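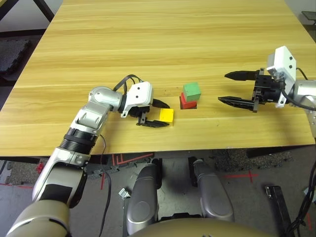

Ayuba Ansah, maintainer of Gravau

Gravau: crater shadow lengths from a backyard telescope

Hi, and thanks for opening the README before the CSV! Gravau is a set of shadow measurements for craters on the near side of the Moon, all made from my own telescope pictures. You get the stacked images, the shadow lengths, the sun angle at each crater at the moment of exposure, and a rim height worked out from those. If you've ever looked at the terminator on a half Moon and wondered how tall those walls are, you're the kind of person I had in mind.

I started doing this with a ruler and printouts, and the early numbers were terrible. None of the ruler numbers are in this release.

What's in the download

images/ holds 112 stacked grayscale TIFFs, north up, no sharpening
measurements.csv holds 1320 shadow measurements, one per row
craters.csv holds the 58 craters, with latitude, longitude and the diameter I used
sessions.csv has one row per stack: start time, end time, telescope, seeing, notes
obi/ is the measuring script and its settings file

Please read the notes column in sessions.csv. It's where I wrote things like "thin cloud from the west, last third dropped" or "focus slipped, kept anyway," and those comments explain a lot of the weird rows.

How the images were taken

Everything was shot from Dostel, from the same concrete pad behind the house, mostly between 7 p.m. and midnight. I used 3 telescopes over the life of the project and the telescope column tells you which one. The small refractor (code R) has the softest images but very clean shadow edges. The two reflectors (codes A and B) resolve more, and B had a slightly tilted camera until October, when I finally took the adapter apart and found a washer in there that had no business being in there. Stacks from B before the fix are marked tilt=1. I corrected for the tilt as well as I could, but if you're picky, drop them and see if your result changes. Mine moved a little for the craters near the limb and hardly at all near the middle of the disk.

Each stack comes from a short video. I keep the best frames, align on the whole disk section, and average. No wavelets, no deconvolution. Sharpening makes the pictures much prettier and it also puts a bright rim along the shadow edge, and then you measure the bright rim. Ask me how I know.

How the shadows were measured

Obi draws a line through the crater in the direction of the sun, pulls out the brightness along that line, and looks for the steepest drop and the steepest rise. The distance between them is the shadow length in pixels. The pixel scale comes from pairs of small craters far apart in the same stack, corrected for libration.
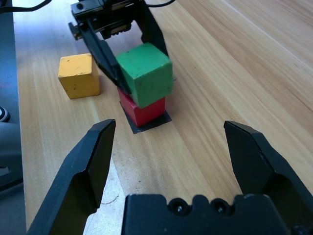

The tricky part is the far end of the shadow, where it falls on a crater floor that may have its own hills and rubble. When the edge is ragged, Obi gives you the median of five parallel lines and puts the spread in the column edge_spread. A big edge_spread usually means the shadow tip landed on a central peak or climbed the opposite wall. I left those rows in, with on_wall=1 where I could tell by eye, and you shouldn't turn them into heights without thinking about it first.

Heights use the sun's altitude at the shadow tip, and I do include the curvature of the surface. For small craters you can skip that and get away with it. For the big walled plains you really can't – the ground drops away under the shadow, and ignoring it gave me a few walls that were much too low.

Checking

Eyerusalem Woldemariam remeasured roughly a fifth of the rows by hand, without seeing my values first. Her numbers are in the column length_ew. We agree nicely when the sun is low and the shadow is long, and we drift apart when the sun is high and the whole shadow is just a few pixels wide. I'd treat any row with sun_alt above 12 degrees as decoration. She also caught two craters I had swapped in craters.csv, so double thanks for that.

Columns that confuse people

length_px is measured in the stack as saved, before the foreshortening correction
length_km is after the correction
sun_alt is in degrees at the shadow tip, and sun_alt_rim is the same thing at the rim
height_m is rim above the spot where the tip falls, which may or may not be the deepest part of the floor
side is E or W on the Moon, so east is the side with Mare Crisium

Times are all UT. An older version had local time in a few rows, and if you have a copy where some heights come out negative, that's the one. Grab a fresh copy.

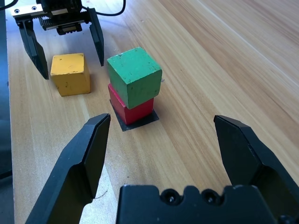
Right gripper, fingers open over the tabletop.

Known problems

The sample is lopsided. I like evening observing and I do not like getting up at 4 a.m., so the waxing Moon is covered far better than the waning one. Most craters have plenty of shadows cast by the eastern wall and only a handful from the western wall. Southern highland craters are also thin on the ground, partly because it's such a jumble down there that I kept losing track of which crater I was on.

Seeing is scored 1 to 5 by me, at the eyepiece, in whatever mood I was in. Don't build anything on it.

Trirnel compatibility

If you use Trirnel to plot profiles, measurements.csv loads as is, but you need to tell it the decimal separator is a point or it'll read everything as text. The TIFFs load fine. Version tags in the two projects have nothing to do with each other.

Using it

Go ahead and use the data for classes, club talks, your own papers, whatever you like. A mention of Gravau and both our names is plenty. If you find a shadow that's obviously wrong, send me the stack name and the row number and I'll go look at it, usually on the next cloudy night.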